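Stivbridge Kit Packing Project
Progress report to the Antoniadis Fund
2023-07-27
Prepared by Capucine Brunet

We have now reached the point where the packing layout has stopped changing every other day, and I'm really pleased to be able to write that! The table, the bins and the case are the ones we plan to keep for the rest of the grant period.

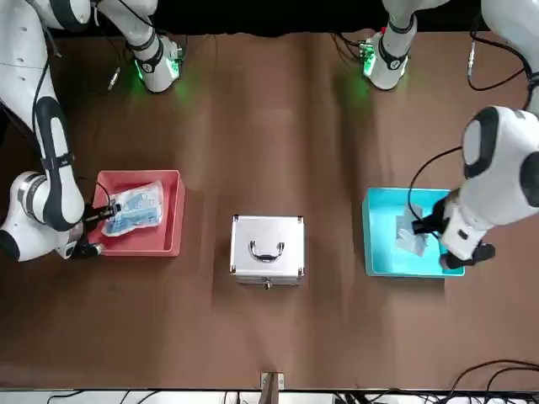
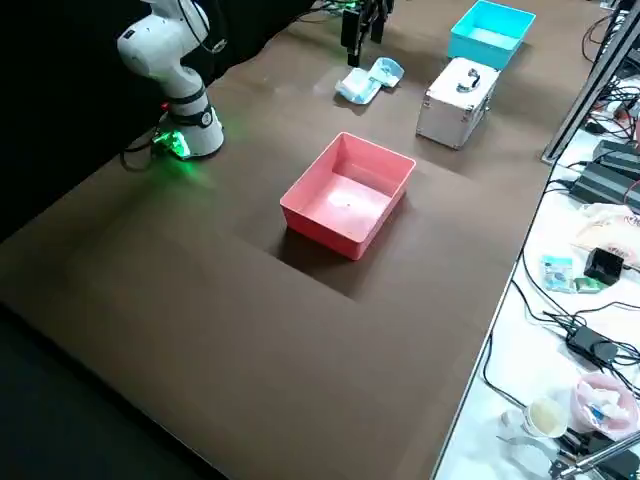
A bin and the metal case on the brown tabletop. 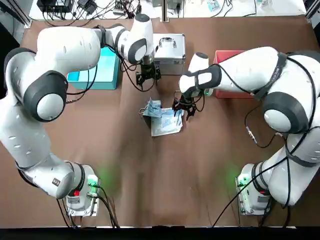
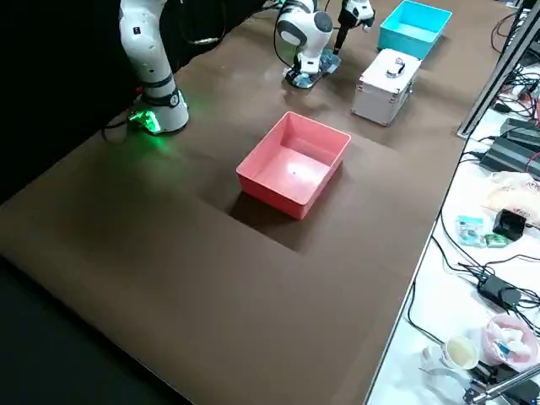
Why use bins in different colors when the supplies could all go in one?

Color is the quickest label we have. When we began in March, everything sat in matching gray tubs with a strip of tape on each, and people kept lifting the wrong one. With a reddish bin and a blue-green one you can say "the pink bin" across the room and everyone looks at the same thing. We still write the contents on the packing sheet, but hardly anyone needs to check it.

What we have done since the last report

The small aluminum case is the center of the whole project, and choosing it took longer than I expected. We looked at 11 cases (soft bags, tool boxes, two lunch boxes) before settling on one with a carrying handle on the lid. It stands upright by itself and takes up very little of the table, so there is room to sort next to it. Yuzhen Shao tested the packing order and rewrote the sheet four times, and the current version fits on one side of paper.

We have packed 125 kits out of the 200 promised. The first batch went to the Drarnholm clinic and the second to the Sudeo community rooms. Both places asked for the folded items to go in last so they are the first thing you reach, and we have changed the order to suit. It's a small change and the staff at Drarnholm were so nice about it that I've pinned their note over my desk.

Things that still need work

Bagged supplies slide around when a bin is only partly full. A liner may help, or a shallower bin, and we'd like to try both before buying any more. The bins also drift out of place over a long session, usually toward whoever is packing. Yuzhen wants positions marked on the tabletop for all of them, and I agree.

Restocking is the slowest part of the day. At present one person stops packing and walks to the store room, which is at the far end of the building and has a door that sticks.

Budget

Spending is inside the approved lines. The cases cost a little more than planned and the bins a little less. We have not touched the amount set aside for delivery to Sudeo and would like to carry it into the next period, if you are happy with that.

Next steps

Finish the remaining 75 kits, try the liners, and send you the final packing sheet along with comments from both sites. You would be very welcome to come and pack a kit with us at Stivbridge.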